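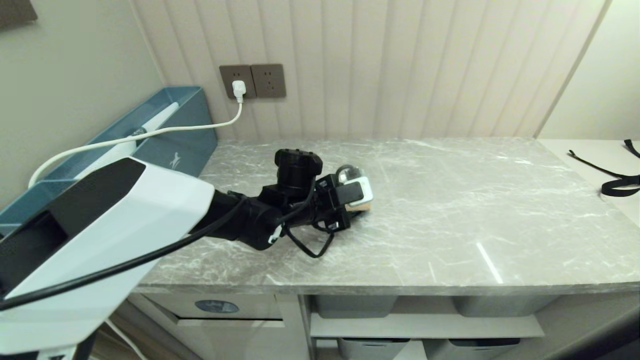

Chapitre 4
Plans de travail et surfaces d'appui

Objectifs du chapitre
À l'issue de ce chapitre, l'élève doit être en mesure de distinguer les principales familles de plans de travail, de lire un plan coté de comptoir et de situer les prises de courant par rapport à la surface utile.

4.1 Notions générales

On appelle plan de travail toute surface horizontale fixe destinée à recevoir une tâche exécutée debout. Le comptoir adossé en est la forme la plus répandue : il prend appui contre une paroi et ne s'utilise que depuis son bord avant. Ce bord, appelé chant, peut être vif, chanfreiné ou arrondi. Le chant arrondi est recommandé dans les locaux d'enseignement.

Les surfaces grises veinées de blanc, d'aspect marbré, sont d'un emploi courant. L'aspect ne renseigne pas sur la matière : un même décor peut être obtenu avec une pierre naturelle, un composite ou un panneau revêtu. L'identification exige l'examen de la tranche ou la consultation de la fiche du fabricant.

4.2 La paroi arrière

La paroi située derrière le comptoir reçoit un revêtement lisse ou en relief. Les panneaux à cannelures verticales, fréquents dans les teintes crème, demandent un entretien suivi, les creux retenant la poussière. Lorsque des prises y sont installées, leur nombre et leur emplacement sont arrêtés avant la pose du revêtement. Le cordon d'un appareil branché ne doit pas traverser la zone de travail.

4.3 Dimensions de référence

Le module Sirden, retenu pour les exercices du présent manuel, mesure 1 127 mm de longueur. La bande de travail occupe 400 mm de profondeur à partir du chant. Les petits objets sont rangés au-delà, contre le mur, dans des bacs ouverts.

Vocabulaire à retenir
Chant, comptoir adossé, bande de travail, cannelure, tranche.

Travail préparatoire
Relever, à l'échelle de l'atelier, le plan d'un comptoir adossé. Y reporter les prises, les cordons et les bacs de rangement. Conserver ce relevé pour la section 4.4.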